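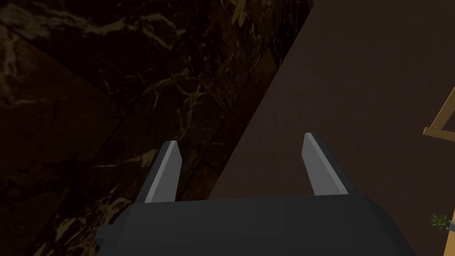

Open gripper over dark marble, as rendered in Veltia.

Room tidying automation at Thiele

Room tidying automation is the name used at Thiele, a company that runs furnished short-stay apartments in Dollach and Nostanitz, for the work of getting two-armed robots to straighten up a bedroom between guests. Most of that work happens on a computer, in made-up rooms, long before a robot rolls into a real one. I've been on the housekeeping side of it from the start, so this entry leans that way, and the software people are welcome to add their own sections (please do, the one on grasping is still blank!).

Background

Thiele cleaned its apartments entirely by hand until it started using Veltia, a simulation program for household robots. Before that, a turnover at Dollach meant one housekeeper per apartment, with a cart, a paper list and a phone that never stopped buzzing. The list had two halves. The top half was cleaning: bathroom, floors, linen, trash. The bottom half was what we called "putbacks," meaning all the small stuff guests move around and we move back. Remote on the shelf, books on the desk, lamp where the lamp goes.

Putbacks were the part management wanted to automate. I remember being pretty annoyed, to tell the truth, because putbacks were the easy half. You could do them standing upright and let your back rest a while. What the robots were never going to touch was the shower drain.

The practice rooms

A practice room is a rendered apartment with furniture and loose objects in it. The walls and floors are picked from a library, and the results can be a little wild. I've seen black marble with gold veins used for surfaces that in our buildings are painted plaster or plain vinyl. The software team says the variety is on purpose, so the robot doesn't get attached to one look. Housekeepers mostly say they'd like to stay there.

The library currently holds 1,690 room layouts for the Dollach building alone. They're all built from the same small set of furniture, moved around: a bed, a desk, a counter, a door somewhere, something on the wall. After a few weeks you start to recognize the pieces the way you recognize chairs from a big furniture store in other people's houses.

What the housekeepers do

Seven of us from housekeeping now spend part of each shift at the screens. The job is called room review. You open a practice room, look at it through the robot's view, and mark which objects are where a guest would expect to find them and which aren't. Then you write a short note on how you would handle each one. The notes go to the software team, who turn them into tasks.
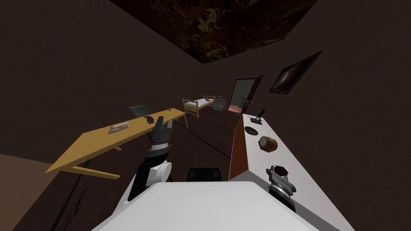
Room review sounds like desk work, and it is, but what you bring to it comes from years of walking into strangers' bedrooms. New reviewers tend to mark things by category (clocks go by the bed, dishes go in the kitchen, done) and the experienced ones ask what a guest would be doing there. Take a round clock sitting tipped a little to one side on a long white counter, with the bed way over on the other side of the room. A new reviewer writes "move to bed." I'd write "stand it up straight and leave it," because if someone works at that counter they'll want the time in front of them. Neither note is wrong. The software team wanted one answer, and getting them to accept two took most of a winter.

A finished review takes 20 minutes if the room is simple. Messy rooms take longer, and the rooms with glassware take forever.

Reading a tilted view

The robot's view isn't always level, and this is the first thing that throws people. Desks slope, doors lean, and your neck starts tilting along with them until somebody walks by and asks if you're okay. It wears off after a few shifts. I still rest my chin on my hand when a view slants hard to one side, and I've noticed the others do it too.

There's a button that levels the picture. We were asked not to lean on it too much, as the notes are supposed to match what the robot has to work with. Some reviewers use it anyway for the first look at a room and then switch back.

Terms used on the floor

Putback: an object returned to its usual place.

Leave-be: an object that looks out of place and should stay that way. Anything that could be a guest's own belongings is a leave-be until checked.

Parking: resting a gripper somewhere harmless while the other arm works. Parking spots are surprisingly hard to agree on. Counters are popular, but a parked gripper takes up space you may need a minute later.

Shadow item: a small dark thing that could be a phone, a wallet or nothing at all. Reviewers flag these and don't guess.

Dressing: decorative objects such as pictures and figurines. Dressing gets straightened at most.

Changes for staff

The putbacks have left the cart list at Dollach, and the list is shorter now, though the shift isn't. With the easy half gone, a morning on the floor is bathrooms and linen all the way through, and that's harder on the knees and shoulders than the old mix. This came up at nearly every staff meeting. Thiele's answer was to rotate people, so that a housekeeper does a stretch on the floor and then a stretch at the screens — which helps, if you like screens. Not everyone does. A couple of my coworkers tried review and went straight back to carts by choice, and they're still happy about it. 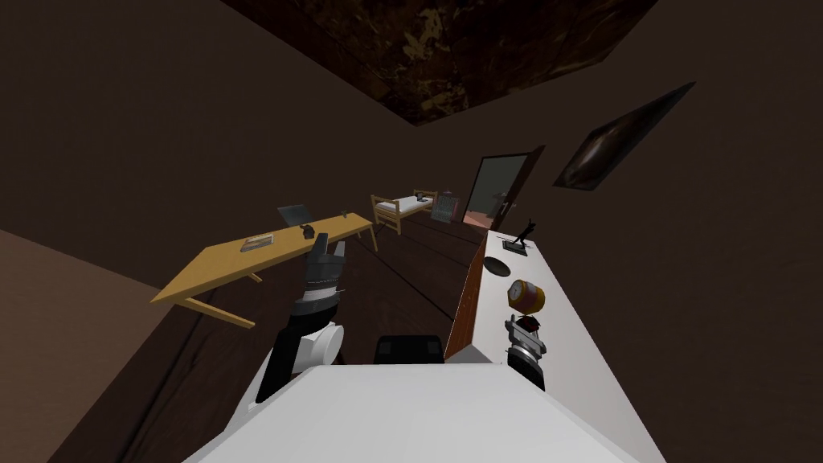
Pay was the other big subject. Review was first listed as training time, at the regular floor rate, and it stayed that way until October, when it got its own line on the pay slip. The new rate is higher. It also applies only to hours at the screen, so two people on the same team can end the month with different totals depending on how the rotation fell. The supervisors keep a sheet to even it out. I check mine.

Then there's the quieter change, which is who gets asked. Under the old setup a housekeeper's opinion about where a lamp belongs went as far as the lamp. These days it can end up in every apartment in the building, and people take that seriously. I've sat through a long, pretty heated talk about whether a book left on a desk should be squared to the edge. (I say no. It looks like a showroom.)

Nostanitz

The Nostanitz building is older and its apartments don't match each other, so the practice rooms made for Dollach fit it badly. Ceilings are lower, doors open the other way, and several units have a step down into the bedroom that no robot there has been asked to handle. Putbacks at Nostanitz are still done by hand. Staff from there come over for review shifts now and then, and they're the best at spotting a layout that couldn't exist, like a door with no room to swing.

Criticism

The most common complaint from housekeepers is that the practice rooms are too clean. There's no hair, no spilled soda, no wet towel over the chair. The software team agrees and says cloth is on its way. A second complaint is that reviewers rarely hear what became of their notes. A feedback page was added to Veltia, and it does show which notes were used, but it doesn't say why the others weren't.

Guests have complained less than I expected. The comments we do get are mostly about the old topics: checkout time, parking for cars, and the hallway heating on the second floor at Dollach.

See also

Cart list (Thiele)
Leave-be disputes
Linen rotation at Dollach
Review shift schedule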